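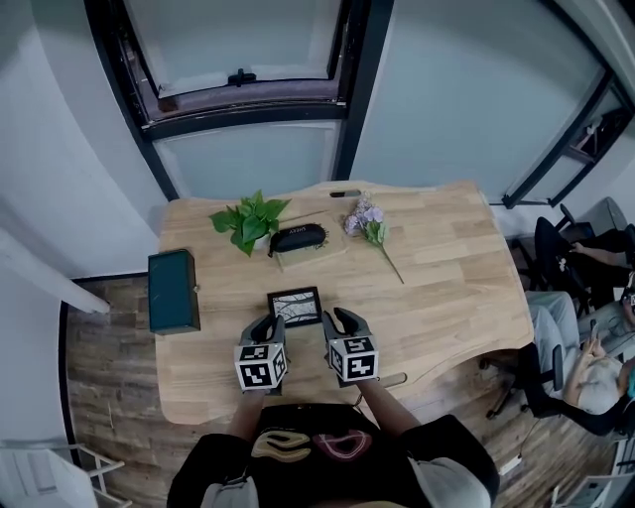
第二页 设备清单和预算

这一页讲钱，大概讲三分钟。

先说手持夹爪。一个人左右手各拿一只，所以按对采购，不按只。每只夹爪上带两个印黑色方形标记的白色方块，报价时要问清楚方块是否含在内，坏了能不能单买。Gruris 的报价单把它列在配件里，Skerport 的没有写，Ye-seo Ki 已经去信问了。

单价：Gruris 每对 1,326 欧元，首批买 2 对。备件另留 500 欧元，主要是手指和方块。运费和税不在里面，等正式报价。

（停一下，看有没有人问为什么不直接买机械臂。回答：机械臂放到明年 1 月那一轮预算再谈，Gilles Tessier 负责写申请。）

再说桌面。任务都是普通桌上的小东西：眼镜盒、小木托盘、相框、花枝。这部分不单独立项，从办公用品里出。桌子也用现有的，不买实验台。

人工时间按 144 小时算，Rosine Mallet 排班。这个数包括培训和重录，不包括整理数据。

需要今天定下来的：
首批数量
备件这笔钱归哪个科目
Espinoza 的租赁方案还要不要继续谈

租赁的细节在附录，有人问再翻。Noémie Tessier 接着讲存储，下一页交给她。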